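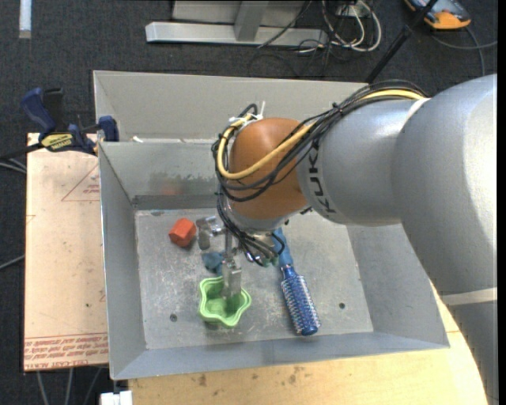

KUKA arm over an open gray bin, Sestdale.

Compressed air: results of the leak survey and changes to the drain schedule

The compressed air leak survey at Sestdale is finished, and the repair list went out to area leads on 22 August 2021. Erick Koech carried out the survey with an ultrasonic detector, starting at the compressor room and following the main header to the last drop in the packing area. He tagged 31 leaks. Most of them are small. A few are not, and those are first on the list.

The tags are yellow and carry a number, a size class and the line pressure at the time of the reading. Please leave a tag in place until the repair has been checked with the detector. Two tags were pulled early in the north bay and the fittings had to be found again from notes.

Where the leaks are

Quick-connect couplings make up the largest group. The usual fault is a worn seal in the socket, which leaks whether or not a tool is plugged in. Wiggling the plug may stop the sound for a moment, but the socket still needs to be replaced. Threaded joints come next, mainly at filter bowls and regulators that have been taken apart for cleaning and put back with old tape on the threads. Clean off the old tape before putting on new, and leave the first thread bare so that shreds do not end up in the valves.

The rest are cracked hoses, hose clamps that have worked loose, and drain valves that no longer close. One condensate drain behind the Rimirden dryer was open all the time. It had been set that way during the wet weeks in spring and was not set back. That drain alone was losing more air than all of the tagged couplings in the same bay.

Pressure

The header has been held at a higher pressure than any tool on it requires. The setting was raised last year after complaints of low pressure at the far end of the line. Thiện Hứa logged pressure at both ends during a normal shift and found that most of the drop occurs across a single filter, where the element was well past its change date. A new element is in. The header setpoint will come down in small steps, with a few days at each step, and will stay where it is if any drop reads low under load.

If a tool runs slow during this period, report the drop number and the gauge reading with the trigger held down. A reading taken with the tool idle does not show the problem. Do not turn up the regulator to make up for it.

Drain schedule

Timed drains on the receiver and both dryers are now set to open every 18 minutes. The old settings differed from one unit to the next and were not written down. The new interval is marked on a card inside each cover. It will be reviewed in November, when the intake air is colder and carries less water. Manual drains at the low points of the header remain on the weekly round. Open them slowly, let the water out, and close them when only air comes through. If there is oil in the water, note it on the round sheet and tell maintenance before the end of the shift.

Condensate goes to the oil-water separator and nowhere else. The floor drain by the east door is a storm drain.

Parts

Replacement couplings are in stock under the Skenik part numbers. They fit the existing plugs. The older Swai sockets look similar but hold the plug a little deeper, and mixing the two makes leaks of its own. Any Swai sockets still in toolboxes should go back to the parts counter. There are 200 new seals on hand for the filter bowls. Use a new seal every time a bowl is opened, and wipe the seat first. Do not use solvent on the clear bowls; the plastic crazes and can fail under pressure.

Before you work on a line

Close the valve upstream of the joint, lock it, and bleed the section to zero at the nearest drop. Watch the gauge and then open the drop as well, as several of the older gauges stick. Hoses must be off the drop before the lock comes off. Lock kits are on the board outside the compressor room.

Next steps

Large leaks are to be closed first, then the couplings bay by bay. The compressor is due for its 2000-hour service shortly afterward, and the loaded and unloaded hours will be read at that time. The unloaded test will be repeated once the large leaks are closed: all tools off, header at pressure, compressor cycles timed over one hour. The first test was run the same way, so the two sets of times can be compared directly.

Questions about tag numbers go to Erick. Questions about pressure readings go to Thiện.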